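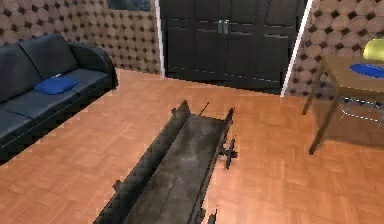 Home Forums New posts Members Log in Register

Parquet blocks lifting in the back room - relay or rip it all out?

mapleandmud wrote:
Hello all, long time reader, hardly ever post. We moved in May and inherited a room of parquet under a truly horrible green carpet. I'd been hoping for it since the viewing because you could feel a sort of click underfoot near the door, and when we pulled the carpet back there it was! Small blocks, lovely colour once you get a damp cloth on it, but there's a patch by the window where they're loose and a few just come up in your hand. Underneath is that black tarry stuff.

My husband wants to skip the lot and put carpet back down. I want to relay it. We've got a quote from a chap in town for 604 quid to lift, clean and relay the bad bit only, no sanding. Is that daft money? Could I do it myself? I'm reasonably handy (tiled our last bathroom and it's still on the walls) but I've never done a floor.

Tinsmith_Ray wrote:
Do it yourself. Six hundred for a patch by a window is cheeky unless it's a very big window.

Lift the loose ones, number them in chalk on the back, scrape the old bitumen off, flexible wood adhesive, back down in the same order. Weekend job. Leave the sound ones alone whatever you do. People start tidying the edges of the patch and before they know it they're at the skirting on the other side.

hattie_b wrote:
Can I just say before anybody scrapes anything - get the black stuff tested! Some of the old adhesives have asbestos in them. Ours came back clear but I'd had a go at one corner with a paint scraper before my sister mentioned it and I didn't sleep for a week. The test kit was cheap and you send a bit off in two bags.

Also very jealous. All I found under my carpet was more carpet.

Tinsmith_Ray wrote:
Fair point on the testing, I should have said that first.

OldPloughLane wrote:
Why are they lifting though? I'd want to know that before spending a penny on glue. Near a window says damp to me, or a radiator that's been weeping. Blocks swell, push against each other and up they pop. If you relay them on a damp slab you'll be doing it again in a couple of winters. I speak as someone who has done it again in a couple of winters.

Borrow a damp meter, or tape a square of clear polythene to the slab and leave it a good few days. If it mists up underneath you've got your answer.

mapleandmud wrote:
Oh that's really helpful, thank you. There is a radiator under the window and the valve has got green crusty bits on it. So that might be the culprit. I'll do the polythene thing and the test kit before I touch anything else.

Does it matter that some of the blocks are a different thickness? I measured a couple and they're not the same, and I think somebody has patched it before with whatever they could find.

Jenlow wrote:
It matters if you're not sanding. If you are sanding it'll even out provided it's only a hair. I bought a job lot of reclaimed ones for our hall, 393 blocks in old feed sacks, and there were three different woods in there once I'd cleaned them up. I sorted them on the kitchen table by thickness and the family ate off their laps for a fortnight. Glad I did it, the hall is flat as anything and the odd darker one looks nice in my opinion.

For cleaning bitumen off the backs, put them in the freezer overnight in carrier bags and it chips off with an old chisel. So much nicer than doing it warm when it goes like treacle and gets on the dog. After your test result obviously!

Tinsmith_Ray wrote:
The freezer thing is a lot of faff. You don't need to get it all off if it's sound. There are adhesives made to go over old bitumen, ask at a proper flooring merchant and skip the big sheds.

Jenlow wrote:
I had trouble with one of those. Stuck fine to the slab and not at all to the blocks, so I had a dozen going click click click by Christmas. Clean wood every time for me.

Tinsmith_Ray wrote:
Then the backs were greasy or it was put on too thin. I've done my own place and both my daughters' and nothing has moved.

OldPloughLane wrote:
You two had this same argument on the herringbone thread :)

hattie_b wrote:
They did and I read all 11 pages of it.

Orla Moynihan wrote:
Coming at this from the other side, I had mine done by a firm and I don't regret it at all. I have bad knees and a job and I know what I'm like, there'd have been a hole in that floor for two years with a rug over it. The men came, it was finished in 2 days, and they found a split pipe I'd never have spotted. So I wouldn't say the quote is cheeky without knowing how big the patch is. How big is it, maple?

mapleandmud wrote:
Sorry, should have said! It's longer than it is wide, runs the length of the radiator and comes out into the room as far as my knees if I'm sitting with my back to the wall. I'll measure it properly tonight, not sure my knees are a recognised unit.

Preltlow wrote:
I'll be the miserable one then. I restored ours, loved it for a year, and now it's mostly under rugs because it's freezing in the mornings and noisy with kids on it. Your husband might have a point. Carpet's warm. If you do carpet over it, use gripper round the edges only and no glue, and whoever comes after you can have the fun of discovering it.

Tinsmith_Ray wrote:
Gripper rods will split edge blocks. Seen it loads of times. If you must carpet, put ply down first.

Preltlow wrote:
Ours had gripper on for decades and I pulled up the lot with no more than a few nail holes. Bit of filler. I think you're overdoing it Ray.

Ngcobo wrote:
On finish, if you get that far - hardwax oil for me, two thin coats, and I do mean thin. I put the first one on like I was buttering toast and it stayed tacky for ages. You can touch up a worn bit without redoing the whole room, which you can't with lacquer. It does bring out the orange though, so try it on a spare block if you're not keen on that. Some of them do a version with a touch of white in it that keeps the wood looking more like it does bare.

Jenlow wrote:
I like the orange! It's a warm floor, let it be warm.

OldPloughLane wrote:
Lacquer if you've got dogs. Oil if you've got patience.

Ngcobo wrote:
I've got two dogs and oil and it's fine, you just don't notice the scratches as much. On our old lacquered one every claw mark showed up white.

mapleandmud wrote:
Update from me. Polythene is misted up good and proper at the radiator end and bone dry at the other, so OldPloughLane wins. Plumber is booked. Test kit posted off on 9/12/19 so I suppose with the Christmas post I'll be waiting a while. I've chalked the backs of the loose ones and stacked them in the spare room in rows.

Measured the patch and told the chap about the leak. He said he wouldn't start until the slab had dried out anyway, and that he'd rather I waited than paid him twice, so I've gone off the idea that he's a robber. Still think I'd like to try it myself first.

Roltico wrote:
Good sign when they tell you to wait. How are you planning to dry it? Don't be tempted to blast a heater at it with the good blocks still down next door, they'll shrink and you'll have gaps right across the room. Window open a crack and a dehumidifier on low is plenty, and it'll take longer than you want it to.

And keep the loose ones in the same house, not out in the garage. They want to be at the same dryness as the ones they're going back next to.

mapleandmud wrote:
They're staying put in the spare room then. My mother-in-law is supposed to be sleeping in there over Christmas so that'll be a conversation.

hattie_b wrote:
Under the bed! Line them up on newspaper. And do come back and tell us what the test says.

Tinsmith_Ray wrote:
And which adhesive you go for.

Jenlow wrote:
And whether you cleaned the backs.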